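Minley Box Set: read me first

Hello! I put this set together because I wanted pictures of plain, heavy, awkward things sitting in cardboard, and couldn't find any I liked.

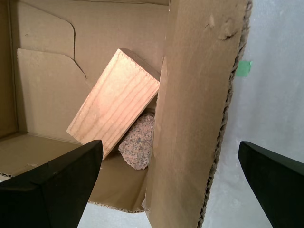 Everything in the set goes into a box and comes out again, mostly lumps of stone and offcuts of pine. I love the granite (pink and grey speckles, never rolls where you expect), and the wood is handy for propping it up.

What you get: 362 pictures in the main folder, 144 in the one called Stumunport, plus a text file of labels. There are up to 30 pictures per box, and some boxes are properly battered by the end – torn flaps, corrugated bits showing. I kept using them anyway!

Labels are just everyday words: "wood", "stone", "flap". If a thing is half hidden it still gets its label.

Last tidied May 2024. Still to do: the Prostico folder has two spellings of "grey", sorry.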